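台面上的秩序:访 Stisau 教学物件借用中心整理与包装室

机构访谈 | 藏品与借用服务栏目

Stisau 教学物件借用中心的整理与包装室设在主楼底层,与收发室之间隔一道门。凡由中心借往各校的物件,出门前须在此经过核对、清洁、包裹和装箱,归还后再沿相反的次序走一遍。自三月起,中心在 Weltmont 基金的支持下推行名为 Kettle 的内部整理项目,对小型物件的摆放、包裹与登记办法作了全面修订。本栏目于项目第一阶段结束后走访了该室,与室主任 Darragh Geraghty 及登记主管 Siobhán Conneely 进行了谈话。以下内容经两位受访者审阅,个别段落次序由编辑部调整。

一、从大件到小件

谈话在上午进行。Geraghty 先生在中心服务已有14年,最初负责大件运输,近年才转到小件整理。他认为两类工作所需的耐心有所不同。

“大件的问题一眼就能看见,”他说,“一只柜子放歪了,任何人走进来都会发现。小件放歪了,往往要等到箱子到了学校,老师打开以后才发现。那时候我们已经帮不上什么忙了。”

按照中心的定义,小件是指可以单手拿起、且自身不带把手的物件。其中包括各种小盒、浅盘、样块、砝码、标本底座以及一部分用薄膜裹好的材料样品。它们在账目上所占的价值不高,在工作时间上所占的比重却一直很大。Conneely 女士介绍说,修订以前,登记组每逢星期一上午几乎只能处理一件事,就是弄清上周归还的小件究竟属于哪一套。

“老师们都很认真,这一点我愿意先讲明,”她说,“他们把东西擦干净,还会包上纸,有的还附一封感谢信。可是两套教具如果在同一间教室里用过,里面的黑色小盒就很容易互换。外观相近,尺寸略有出入,放进别的凹槽里又刚好能盖上盖子。等到第三所学校来借,才有人发现盒子在槽里会晃。”

问及此类情况造成的影响,Geraghty 先生表示,物件真正遗失的情况很少,多数只是错位。错位的后果是时间。登记组要查借出单,包装组要开箱比对,收发室要推迟发货,学校则要更改课程安排。他在接受访谈时带来一册旧的工作日志,其中有整页篇幅记录一只浅盘先后进了哪几只箱子。

“那一页我一直留着,”他说,“新同事来的时候,我请他们先读这一页,再去领围裙。”

二、Kettle 项目的由来

Kettle 一名并无特别含义。据 Conneely 女士回忆,第一次讨论会在茶水间召开,会议记录的标题栏空着,有人随手写了这个词,后来申请表上也沿用下来。Weltmont 基金在回函中以此称呼该项目,中心遂未再更名。

项目最初的申请内容相当有限,只涉及更换包裹材料和添置收纳架。基金方面在初审时提出,若仅更换材料而不改变工作次序,同样的问题可能在新的材料上重现。中心接受了这一意见,将申请范围扩大到桌面摆放、包裹方法、标签位置和归还检查四个方面。

Geraghty 先生对此有所保留。“我当时并不完全赞成,”他说,“我觉得我们的次序没有大问题,问题是架子不够。后来我把自己一个下午的工作写了下来,写得很细,拿起什么、放在哪里、又为什么挪开。写完以后我读了一遍,发现同一只盒子我挪了好几次,每次都只是为了给另一只盒子让地方。这不能怪架子。”

这份记录后来成为项目的基础材料之一。中心请包装组其他成员也各写一份,再由登记组整理。各人的习惯差别很大。有人先把全部物件摊开再逐一处理,有人坚持手边只留正在处理的一件;有人从左往右,有人把处理好的放在靠近自己的一侧,理由是看得见才放心。登记组没有评定优劣,只把其中容易引起混淆的做法标出,交回组内讨论。

讨论持续了八个星期。Conneely 女士形容这一过程“比预想的慢,也比预想的安静”。分歧最大的一项是正在处理的物件应放在什么位置。最后形成的规定十分简短:处理中的物件放在台面中部,相邻两件之间留出空隙,不得叠放。

三、台面

整理与包装室现用的工作台为白色台面。关于颜色的选择,两位受访者各有说明。

Conneely 女士从登记的角度谈起。中心的小件当中,深色占了多数,尤其是黑色的盒、盘和块状样品。在以前的深色桌面上,黑色物件的边缘不易辨认,落下的碎屑、脱落的标签和极小的配件也容易被忽略。“我们曾经把一枚黑色的垫片当作桌上的污渍,擦了半天,”她说,“换成白色台面以后,这类事情少了许多。东西放在那里,边是边,角是角,看得清楚。”

Geraghty 先生则更关心反光。白色台面在顶灯下比较亮,起初有同事抱怨眼睛疲劳,下午尤甚。包装组曾试用一块灰色垫布,后来放弃,因为布面会粘住胶带的边缘。现在的办法是调整座位的朝向,并规定每隔一段时间轮换岗位。他说,光线问题至今没有完全解决,凡是表面裹了薄膜或胶带的物件,顶面都会发亮,有时会让人误以为是破损或者受潮,需要换个角度再看。

“我对组里讲过,看到亮的地方不要急着下结论,”他说,“先把头偏一偏。如果亮处跟着动,那是灯;如果不动,再写进单子里。”
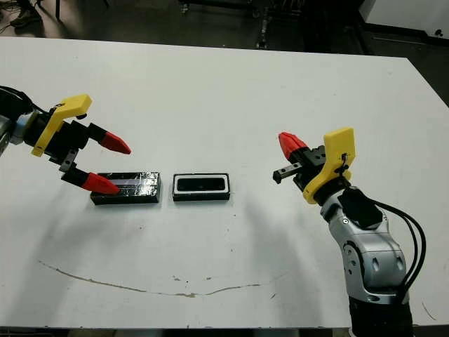

白色台面中部并排放置的两件黑色小型物件。左侧一件顶面光亮,右侧一件形如浅盘,内缘为白色。

块状物件与浅盘状物件在室内分属两种处理办法,这是 Kettle 项目中修订最多的部分。按照旧规定,凡黑色长方形小件一律归入同一类,用同一种纸包裹,装入同一种格箱。新规定以是否有凹部为界,将其分开。无凹部者为“实面件”,有凹部者为“开面件”。两种名称出自登记组,包装组最初觉得生硬,用过一段时间后也就习惯了。

Geraghty 先生解释了区分的理由。实面件的主要问题在表面。不少实面件出门时已经裹有胶带或薄膜,裹层如果起皱,边缘便容易翘起,进而粘住旁边的物件。开面件的主要问题在凹部。灰尘、纸屑和前一位使用者遗留的小物都可能积在里面,而深色的凹部从上方看下去往往一片漆黑,单凭一眼难以判断是否干净。

“我们以前检查浅盘,是拿起来看一看就放下,”他说,“现在要求倾斜着看,再翻过来在白纸上轻轻扣一下。扣出来的东西,有时候会让你大吃一惊。有铅笔屑,有糖纸,有一次是一颗纽扣,我们给学校打了电话,对方说找了很久。”

带有浅色内缘的开面件,在检查上略为便利。Conneely 女士指出,浅色的边勾出了开口的形状,边上若有磕碰、污迹或缺口,很快就能发现。登记组因此建议,今后添置同类容器时,优先考虑内外颜色有别的式样。该建议已列入采购意见,尚待批准。

四、包裹的分寸

谈及包裹,Geraghty 先生的态度颇为审慎。他认为中心过去的做法偏于过度,每件物品都要层层裹住,既费材料,也给学校添了麻烦。

“老师在上课前的十来分钟里打开箱子,面对一堆用胶带缠死的东西,他会怎么办?他会用剪刀,”他说,“剪刀下去,裹层没有了,物件上多一道划痕,归还的时候又得重新包。我们在这里多缠一圈,就等于在教室里多请出一把剪刀。”

新的包裹办法按照物件的用途区分。供学生触摸的物件,一律不得直接以胶带缠绕,改用可以反复开合的软袋。供展示或称量的块状样品,可以保留薄膜,但薄膜的收口须留在底面,并在一端折出便于揭起的短边。薄膜若有轻微皱褶,不必重做;皱褶处若已翘起或者积灰,则须全部揭去后重新包裹。

这条关于皱褶的规定曾引起不少讨论。部分同事认为,既然重做,就应当以平整为标准。Geraghty 先生不同意。他说,薄膜贴在有棱角的块上,总会有些不平,为了平整而反复揭贴,最后留在表面上的胶痕比皱褶更难处理。组内后来找了几件旧样品做比较,把反复揭贴过的和只贴过一次的放在一起,争议才告平息。

Conneely 女士补充了标签方面的变化。修订以前,标签贴在裹层外面,裹层一旦更换,标签也随之丢弃。现在标签分为内外两张,内签固定在物件底面,外签系于软袋或格箱。两签号码一致,归还时须同时核对。对于尺寸过小、底面无法贴签的物件,则在所属格箱的图卡上标明位置。

“图卡是手绘的,”她说,“我们也讨论过用照片,后来还是觉得线条清楚。黑色的东西印在纸上常常糊成一团,线条至少能告诉你哪一件长一点,哪一件有口。”

五、相邻的两件

访谈中,两位受访者多次谈到“相邻”一词。在中心的语境里,它有具体的所指:凡形状、颜色相近而长短略有不同的物件,只要放在一起,就有可能被误认作一套,或者被误认作同一件的两个部分。

Conneely 女士举例说,一件块状物和一件浅盘放在一起,旁人很自然地会以为前者是后者的盖子,或者前者应当放进后者里面。有时确实如此,有时则毫无关系。过去曾有归还者好意将一件样块塞入浅盘,并用胶带固定,结果样块取出时把盘缘带裂。此后中心在借出说明中增加了一句话,请使用者按图卡原样放回,勿自行组合。

“我们不愿意把说明写得像警告,”她说,“来借东西的人是在帮我们把这些物件用起来。所以那一句改了好几稿,最后用的是‘请让它们各归其位’。Darragh 说太文雅,我坚持留下了。”

Geraghty 先生对此予以确认。“是太文雅,”他说,“但是有用。自从印上去以后,塞在一起的情况确实少了。也可能是因为我们同时换了格箱,我不敢说一定是哪一个的功劳。”

在台面操作中,“相邻”问题主要靠间隔来解决。规定要求物件之间的空隙须能看见台面本色。至于空隙宽窄,规定没有给出尺寸。起草时曾有人建议以手指宽度为准,因各人手指粗细不一而未被采纳。现在的写法是“可见白色”,简单明了,新来的同事也不必量。

白色在此起到了分界的作用。Geraghty 先生认为,这是更换台面时未曾料到的一点。深色桌面上,两件黑色物件即使分开摆放,从稍远处看仍似连成一片;白色台面上,哪怕只有很窄的一道缝,也能分辨出来。他常在交接时站在一旁看一眼台面,据他说,看的就是缝。

六、Drullwood 分库

项目的第二阶段将在 Drullwood 分库进行。该分库规模较小,主要存放季节性借用的教具,平日工作人员不多,夏季以后业务量明显上升。分库的小件格箱在满架时最多可达200只,箱内物件的种类与主楼大体一致,唯登记方式沿用旧例。

Conneely 女士承认,分库的准备工作比主楼困难。主楼的同事参与了讨论,对各项规定的来历心中有数,而分库的同事收到的是一份成文的办法。她在三月里去过分库,回来后将办法中的措辞作了较多修改,删去了不少只有主楼才能看懂的说法。

“比如我们在文件里写‘放在窗这一侧’,”她说,“Drullwood 那间屋子的窗在另一面。他们很客气,没有直接指出来,只是问我,是不是需要把桌子转过来。”

分库现有的桌面为木色,是否更换为白色台面,尚未确定。Geraghty 先生倾向于更换,但表示不应强求。他提出一个折中方案,在原桌面中部铺设可拆洗的白色垫板,既保留两侧放置工具和单据的位置,又能保证处理中的物件处在清楚的背景上。分库方面已同意试行,效果如何,留待试行期满后再作评估。

在人员培训方面,中心拟安排分库同事分批到主楼跟班。跟班期间不另设课程,只要求参与日常工作,并在每天结束时写一份简短记录。记录的写法沿用项目初期的做法,写明拿起什么、放在哪里、何时挪动。Geraghty 先生说,他本人至今仍不时写这样的记录。

“写的时候很枯燥,”他说,“但是过一阵子翻出来看,会发现自己又养成了新的毛病。我最近的毛病是把剪刀放在物件右边,然后到左边去找。”

七、归还之后

读者来信中时常问及,物件归还后是否立即可以再次借出。Conneely 女士借此次访谈作了说明。

物件到达收发室后,先按箱暂存,不予拆封。登记组依据借出单确认箱号,再送入整理与包装室。开箱须在台面上进行,箱盖与箱体同时放在视线之内。物件取出后先看外签,再看内签,最后与图卡比对。比对无误者,视情况清洁,更换软袋或薄膜,放回格箱;有疑问者单独放置,并附一张写明疑点的纸条。纸条必须写明具体情形,不接受“有问题”“请看一下”之类的写法。

她说,纸条的要求也是项目期间改的。“以前大家习惯写得很短,因为同在一间屋里,喊一声就行。可是人会休假,会调岗,纸条却一直在那里。我曾经看到一张写着‘就是这只’的纸条,夹在架子上很久。是哪只,什么事,谁写的,都无从知道。”

有疑问的物件在三个工作日内须有处理结果。结果可以是修复、更换、归入其他套组或者停止借出。停止借出的物件并不销毁,转入室内的参考架,供比对使用。参考架上有不少裂了边的浅盘和磨去棱角的样块,Geraghty 先生对它们颇为看重。

“有时候学校打电话来,说盒子里有一道纹,问还能不能用,”他说,“我就走到参考架前面,拿着电话问他,是像这样的纹,还是像那样的纹。当然他看不见我手里拿的东西,但是我看着实物问,问得会准一些。”

关于清洁,中心的规定比外界设想的要简单。多数黑色小件只以软布干擦,凹部以软刷清扫,必要时用略湿的布擦拭内缘,随后晾置。带有光亮裹层的物件不得使用任何溶剂。Geraghty 先生提醒借用学校,归还前无须特别清洗,尤其不要将浅盘浸入水中。部分浅盘的内缘与外壁为两种材料,浸水后接合处可能松动。

八、材料与费用

在 Weltmont 基金支持的款项中,用于台面和格箱的部分最多,软袋次之,薄膜和标签所占甚少。Conneely 女士表示,具体数目将在年度报告中公布,此处不便先行引用。她提到,软袋可以反复使用,预期能够减少胶带与薄膜的消耗,但软袋需要清洗,清洗的人工应当一并计入,否则比较就不公允。

Geraghty 先生则谈到材料的采购标准。中心对格箱的要求为尺寸稳定、盖面平整、内格可以拆换。内格的颜色曾有争论。有人主张黑色,以求美观一致;登记组则主张浅色,理由与台面相同。最后采用浅色内格。他说,开箱后看到浅色格子里一件件深色的东西,空缺在哪里,一望便知。若是黑格配黑件,缺一件也许要到合盖时才会察觉。

旧的深色内格没有丢弃,留作存放浅色物件之用。标本底座中有一部分为乳白色,放在深色格内同样醒目。中心由此形成了一条不成文的习惯,背景与物件的深浅应当相反。这一习惯尚未写入办法,两位受访者对是否应当写入看法不一。Conneely 女士主张写入,便于分库照办。Geraghty 先生认为,写入以后难免有人拿着灰色的物件来问他该用哪一种格子。

“事实上已经有人来问过了,”他说,“我告诉他,两种都试一下,哪一种看得清就用哪一种。这样的话写进办法里不太像样。”

九、对借用学校的几点请求

访谈最后,两位受访者希望借本栏目向借用学校转达几点请求。

其一,开箱时请将箱内图卡取出,放在桌上可见之处,课后连同物件一并归还。图卡缺失是目前归还检查中较为常见的情况。其二,请在颜色较浅的桌面上取放黑色小件,若教室只有深色课桌,铺一张白纸即可。其三,裹有薄膜的样块请勿揭开,除非借出说明中另有注明。薄膜表面起皱、反光均属正常,不必在归还单上注明;若边缘翘起或者破裂,请如实填写,中心不会因此追究。其四,浅盘状物件归还前请倒扣一次,确认盘内没有遗留物品。

Conneely 女士另外提到,不少学校在归还单的备注栏里写下了学生的使用情况,登记组都会阅读,并转给包装组。有一所学校写道,学生们对格箱的兴趣超过了箱内的教具,整节课都在讨论为什么要这样分格。她把这一页复印后贴在了室内的公告板上。

Geraghty 先生对此的回应是,他愿意去那所学校讲一讲分格,时间最好安排在上午。收发室的铃在此时响起,一批归还的箱子到了,他起身去开那道门,Conneely 女士则留下来与编辑部核对了两处人名的拼写。

整理与包装室接受预约参访,参访须由学校或机构提出,经中心同意后安排。有关 Kettle 项目办法文本的索取,可向 Stisau 教学物件借用中心登记组提出书面申请。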